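Nirkari gripper vs Totuvell for kitchen pick and place?

Ayana Gashaw
Trying to pick between two grippers for a countertop rig. Task is moving small stuff from a bowl to a plastic basin, plus grabbing a clear ribbed jar. Arm stays the same for both. Nirkari is the linked-finger kind, Totuvell is a plain parallel jaw. Budget is tight, 400 for the gripper, maybe a bit more. Camera is at the head looking down at the counter.

Main worry is the jar. Depth goes all holes on clear plastic and the gripper blocks half of it once I get close.

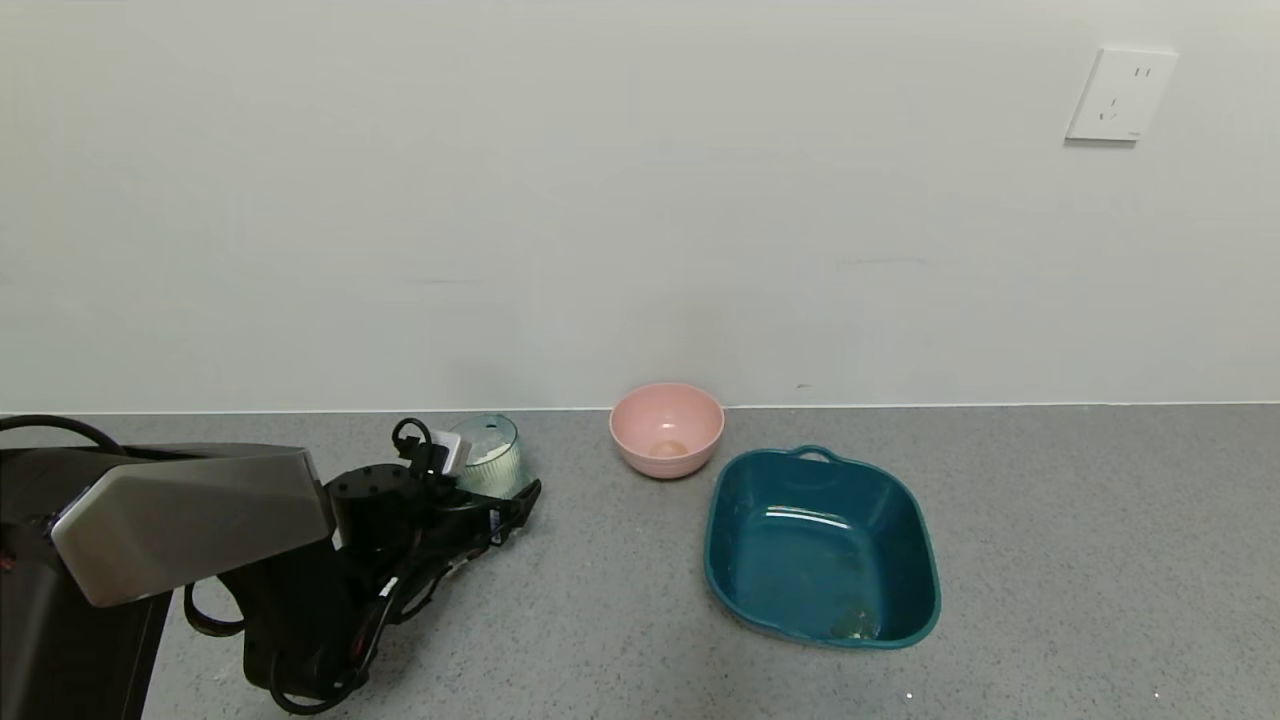 Also cables. Mine loop out pretty far and I'm scared of snagging a rim on the way over. Anyone run both of these?

Gebremedhin Zeleke
Ran both, kept the Nirkari. Fingers wrap a round jar better, parallel jaw let it spin on me. For the depth holes put a strip of matte tape on the jar while you tune, then take it off and see how bad it gets. Set the approach from the side, higher than you think. Cables: tie them back along the forearm but leave slack at the wrist or you'll pull a conector. Did that twice.

Lorna Ogilvie
totuvell is fine, cheaper too. we did 300 picks in October and dropped hardly any, no jars tho

Abilio Cifuentes
Wrist camera. Fixes the blocking, doesnt fix the clear plastic. What controller are you on?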